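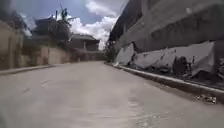 2018-12-25
By the Tuesday-less Walker
4 min read
12 shares | 6 comments

I have been walking the same loop through Zurness since May, and I've finally reached the stage where I have opinions about pavement. Strong ones! If you'd told me a year ago that I'd stand in a street comparing concrete with asphalt (out loud, to myself, in a sun hat) I'd have laughed at you and gone back to the couch.

So, the concrete streets. I like them. They're pale, so they don't throw the heat back up at your shins the way the blacktop over on the Stondosach side does, and they're kind to a bad knee as long as you stay out of the gutter slope. They do show everything, though. Every tire mark, every drip and streak sits there for months like gravy on a tablecloth. I've gotten weirdly fond of a few of the stains on my route and use them as landmarks. Turn around at the long smear, that sort of thing.

My loop is 4,000 steps if I go straight home and a good bit more if I detour past the Donnelly bakery for a roll, which I do more often than I'm going to put in writing. The long straight street is the middle part and it's my favorite. It runs on and on toward the low houses at the end, and for the first few minutes you'd swear you weren't getting any closer to them. I used to find that discouraging. Now it's the part of the walk where I sort my head out. I've planned two birthday dinners and one very firm letter to the water company on that street.

A few of you wrote in after the last issue asking how I keep it up, and I wish I had something cleverer to tell you. I put my shoes by the door. I go before I've looked at my phone. On mornings when I really don't want to, I tell myself I only have to go as far as the palm tree, and then of course I get to the palm tree and it seems silly to turn back. There were 43 mornings this fall when I wrote "palm tree only" in my little notebook before leaving, and I turned back at it on exactly one of them (thunder).

The walls took me longer to enjoy. Where I grew up people had hedges, or nothing, and when I first moved out here all those long plastered boundary walls made me feel like I was walking down a hallway with the roof off. Then I started noticing the colors. They all get called beige, but some lean pink and some lean yellow, and a wall that looks like oatmeal at noon can be practically peach if you catch it early enough. My own is the oatmeal kind. I bought a can of Wernov masonry paint in the spring to do something about it, and the can is still in the garage holding the door open.

Sidewalks next, and this is my one complaint. They're narrow. Fine for me by myself, hopeless for two people who want to talk, so whenever my sister visits we end up single file, shouting over our shoulders at each other. If you walk with a friend, pick a quiet hour and keep to the edge of the road, facing traffic, and hop up on the curb when you hear an engine.

Next issue I'm going to try the loop backward, which I've been putting off on account of the hill near Stondosach. I'm told it's much worse from that direction. If any of you have done it, write and tell me where you stop to catch your breath, and whether there's a bench, and whether the bench has any shade.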